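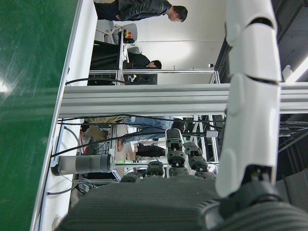 About Pandalholm

Pandalholm writes control and planning software for multi-fingered robot hands. We do not build hands or arms. Customers bring their own hardware and we supply the layer between the motor drivers and the task program.

What we make

Undine is our controller. It runs joint position and torque loops at 1000 Hz on an ordinary Linux machine with a real-time kernel. Each finger is treated as a separate chain with its own limits, so a joint fault stops one finger and leaves the others under control. Drivers are loaded as plug-ins and can be swapped without rebuilding the core.

Kpodo is the grasp planner. It takes a point cloud or a wrist camera stream, proposes contact points and checks each candidate for collisions against the hand, the table and any fixed framework. The default time budget is 45 ms per candidate set. If the budget runs out, Kpodo returns the best result so far and marks it as incomplete.

Both packages share a log format. Joint states, commands and camera images carry timestamps from one clock, and a recorded run can be replayed against a newer build.

How we work

Every change is tested in simulation first, against a library of 1175 recorded grasps, and then on a bench hand. Releases are supported for 10 months. Interface changes are listed in the release notes with the old and new message definitions side by side.

Where we are

The office and test benches are in Tratinbridge, on the same floor. Visits for integration work are on Tuesdays by arrangement.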